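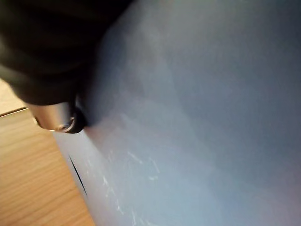

Wiping Down Smooth Containers and Appliance Casings
Guidance for residents, issued by the Willwood Household Services Office, Plendalgate

Smooth, pale surfaces show marks more readily than most others in the home. A light blue-gray panel may look clean when seen straight on and reveal smears as soon as it is viewed at an angle, with one side in the light and the other in shadow. This page sets out the method recommended to residents of the Plendalgate buildings for the care of painted casings, plastic containers and similar items. It is not intended for bare wood, natural stone or fabric.

What you will need
Two soft cloths, one for washing and one for drying
A bowl of lukewarm water
Mild dish soap
A dry towel to place under small items
Household gloves, if your skin is sensitive to soap

Residents of Dremville House may collect cloths from the supply cupboard on the ground floor between 10 a.m. and 2 p.m. Cloths marked with a green thread are reserved for kitchens and should be returned there after laundering.

Before you begin
Unplug any appliance and allow it to cool completely. Empty containers and remove loose lids. Take off rings, bracelets and watches, as a hard edge drawn across paint can leave a fine scratch that no amount of wiping will remove. Long sleeves should be rolled above the wrist.

If the manufacturer has supplied care instructions, follow them in preference to this page.

Step 1. Look at the surface from the side
Lower your head until you are looking along the surface toward a window or lamp. Smears, dried drips and fingerprints are easiest to find from this position. Printed markings should be noted at this stage so that they are not mistaken for dirt and rubbed away.

Step 2. Remove dust
Pass a dry cloth lightly over the whole surface, beginning at the top. Do not press. Grit that is pushed into paint acts as an abrasive, and most dull patches on older casings are caused in this way.

Step 3. Wash
Add a few drops of dish soap to the bowl. Dip the washing cloth, wring it until it no longer drips, and work in straight, overlapping strokes. Keep water away from vents, switches, seams and sockets. For a dried spot, lay the damp cloth over it for 60 seconds and then wipe — do not scrape.

Step 4. Wipe with clean water
Rinse the cloth thoroughly, wring it again and repeat the same strokes. Soap left behind dries as a cloudy film, which residents often report as a fault in the finish.

Step 5. Dry
Use the second cloth, folded into a flat pad. Turn it to a fresh side when it becomes damp. Corners and raised edges should be dried last.

Step 6. Steady the item with an open hand
Small containers tend to slide while they are being dried. Spread the fingers and rest the hand flat, so that pressure is shared evenly and the fingertips do not dig in. Where the surface has already been finished, place a dry cloth between it and your palm.

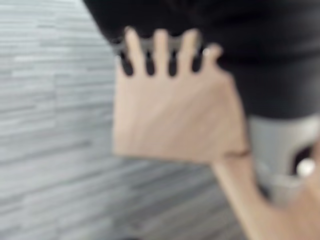
Step 7. Check and put away
Look along the surface once more in good light. Wait 10 minutes before replacing lids or returning items to a closed cabinet. Appliances should not be plugged in again until every part is fully dry.

Stubborn marks
Scuffs left by shoes or furniture may be treated with a paste of baking soda and water. Test the paste on an area that is normally out of sight. Apply it with a fingertip, wipe it off promptly and repeat Steps 4 and 5. Scouring powder, steel wool and bleach are not suitable for painted or plastic surfaces.

Some yellowing of older plastic is a change in the material itself and cannot be washed off.

Further help
Printed copies of this guidance are available at the Liew Building front desk; ask for Leaflet 111. Residents who find cracked casings, exposed wiring or peeling paint on items supplied by the Office should stop using them and report the matter at the same desk. Large-print copies can be requested there as well.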